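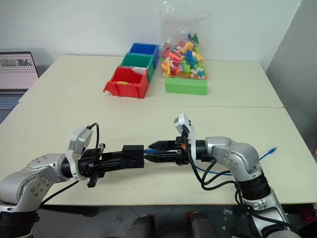
Neema Kinyua
February 20, 2025

1/ My mum rang on Sunday and asked me, very kindly, when the robots are going to come and do her ironing. She's 78, she has been promised this since she was a girl, and I think she feels somebody owes her an apology. So this is a long thread for Mum, and for anyone else with a full basket and a bit of hope.

2/ Short answer: not yet, Mum. Longer answer: some bits of some chores, yes, and it's more interesting than either the cheerful videos or the grumpy articles let on. Get yourself a cuppa, I do go on a bit.

3/ For those who are new here, I spent most of my working life in the family hardware shop in Skemville (Kinyua & Daughter, next to the bakery, if you remember the yellow awning). I wasn't trained in any of this. I came to robots the way you come to a neighbour's cat, it was around and I started feeding it.

4/ What I know about is the shop-floor side of things. Putting stock back. Sorting the tub of odds and ends that has built up by the register. Untangling whatever a customer has untangled for you. If you've worked retail you know that's most of the day, and the selling gets squeezed in between.

5/ So when I look at two arms at a table with a blue cable between their grippers, and red, green and blue bins behind, I don't think about science fiction at all. I think about the cord drawer in aisle three and my dad muttering at it.

6/ Let's start with the bins, which are the friendly end of the subject. Pick up a block, look at the colour, put it in the right bin. A little one at kinder can do it, and machines have got pretty decent at it too. A block is hard, it has flat sides, and it stays the shape it was when you reached for it.

7/ That last part matters more than anything else in this thread. It stays the shape it was. Please hang on to that thought while I talk about socks.

8/ A sock is a different shape every time you look at it. So is a tea towel, and so (heaven help us) is a fitted sheet. I've been folding fitted sheets for 44 years and I would not like to be filmed doing it. I can't be too cross with a machine for struggling.

9/ Cables sit somewhere in the middle and they're sneaky. The plug is hard, so you think, lovely, I'll just grab the plug. But the rest of the cord comes along for the ride, and it has opinions. Pull one end and the other end wanders off across the table and hooks itself on something.

10/ Which is why you'd want two hands. Try coiling an extension cord with one hand behind your back! I tried it in the kitchen this morning and ended up holding the other end in my teeth. One hand keeps hold while the other one does the clever part, and then they swap over.

11/ The swap is the bit I find lovely to think about. When I pass a cord from my left hand to my right, I don't plan it. The right hand closes, I feel a small tug, and the left lets go. Let go too early and it's on the floor. Too late and you're playing tug-of-war with yourself.

12/ We all learned that so young we've forgotten there was anything to learn. My granddaughter was passing a spoon from hand to hand before she could sit up properly, looking terribly surprised every time.

13/ A machine has to have that worked out for it, or be shown it over and over, and then it has to cope when the cord is a bit thicker, or the table's a different height, or the light through the window has moved. Homes are full of "a bit different". Mine is, anyway.

14/ A few of you asked about cameras on the wrists, as in, why not just one good one up top? Well, think about threading a needle. You bring it up close to your face. From up high, your own hands get in the way of the very thing you're trying to see. A view from the wrist goes in with the fingers.

15/ Back to the shop floor, where I think the useful stuff will turn up first. A shop can decide that all the blocks live in this bin and all the cords in that one. You can put a label on it. You can tell the staff. You cannot tell a family of five anything, as my mother will confirm.

16/ Last August I got talking with a fellow from Pralletti, who do the shelving and parts trays for half the trade shops out our way. I asked him what he'd hand over to a machine first. He didn't even stop to think: returns. The mixed tub that comes back at the end of the day with everything in it.

17/ I'd have said the same. It's dull, it's done when everyone's tired, and if the machine is slow it can plod along after closing and bother no one. Slow is fine at 9 pm. Slow is no good with a customer standing there holding a tap washer.

18/ Now, cost, as I know Dad would've asked. I'm not going to quote prices, they change too quickly and I'd get it wrong. What I'd look at is minding time. If I've got to stand there and rescue it every few minutes, I may as well have done the tub myself and been home for dinner.

19/ I timed myself, by the way. A mixed tub of 88 bits (screws, hooks, picture wire, two mystery brackets) took me 62 minutes, and that included a phone call and a biscuit. So that's the mark to beat. I'll admit I was showing off a little.

20/ Someone on the Gestton forum told me I'm being too soft, and that if it can't do the whole job it can't do the job. I see the point. But my dishwasher can't clear the table or put the plates away, and you would have to fight me for it.

21/ I reckon that's how it'll go at home as well. You'll get a thing that does the middle of a chore, and you'll do the start and the end. We'll all complain, and then we'll rearrange the cupboards to suit it, same as we did for the fridge.

22/ My own guesses, for what they're worth. Sorting hard things into bins: close, and in a tidy workshop I'd be happy to see it tried. Cords and hoses: getting there, with two arms and plenty of patience. Towels: maybe, if they're all the same size. Fitted sheets: ask me again when I'm Mum's age.

23/ As for the ironing, Mum, a shirt is a floppy thing with buttons on it, and the tool is hot enough to hurt you. I wouldn't want it in your hallway just now. I'll come over on Saturday and do the pillowcases, and you can tell me I'm doing the corners wrong.

24/ If you do returns or repairs for a living, I'd love to hear which small job you'd give away first. Not the worst one, the first one you'd trust to somebody else. Replies are open and I read all of them, usually with toast.

25/ PS for the three people who asked: the yellow awning went to my cousin's place and is keeping the rain off his tomatoes.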